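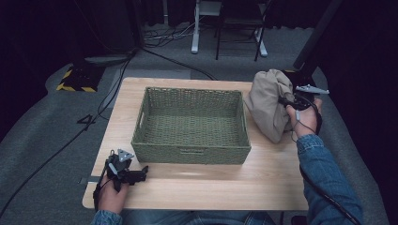 How long does it take to learn a new language as an adult? For me it took seven years before I could make a joke on the telephone and the other person laughed.

I came to Flornham in December with 20 English phrases in a notebook. Most of them were for the airport, so after the first day they were finished. My neighbor Lilian Kashindye gave me better advice than my textbook. She told me to learn the words for my own life first: my bus, my soup, my bad knee.

So I made small paper cards. Now I have 1,145 of them. The first 1,000 were slow, and I forgot many and had to write them again. The word "thorough" I have written four times, and I still must stop before I say it.

In the evening I read the cards aloud while the rice is cooking. My son corrects me from the other room. He was five when we came, and he does not remember learning anything.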